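Flemside College Medical Robotics Course
Practical 2: Placing and tying a suture

Students work in pairs at the Kellar bench. One operates the console while the other keeps the log. Read the Wegener safety sheet before switching on.

1. Set the motion scale to its lowest value and home both arms.
2. Bring the left grasper to the thread and close the jaws gently. Do not pull yet.
3. Keep the right grasper open and clear of the tissue until the left has a steady hold.
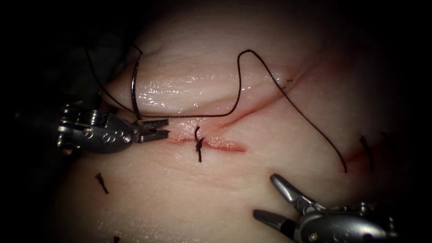

4. Draw the thread through slowly, leaving a free tail long enough for the right grasper to take hold of. Slack thread should lie away from any knots already tied — a caught loop will pull on the earlier work.
5. Wrap, pass the tail and tighten with both arms moving apart at the same speed. Repeat for the second throw.
6. Trim the ends and return both arms to the home position.

Each attempt is limited to 600 seconds. If an arm stops with code 370, release the pedals and restart the Cindix control program before continuing.

Logs are to be saved in the pair's own folder and submitted by the end of December. Late logs will not be marked.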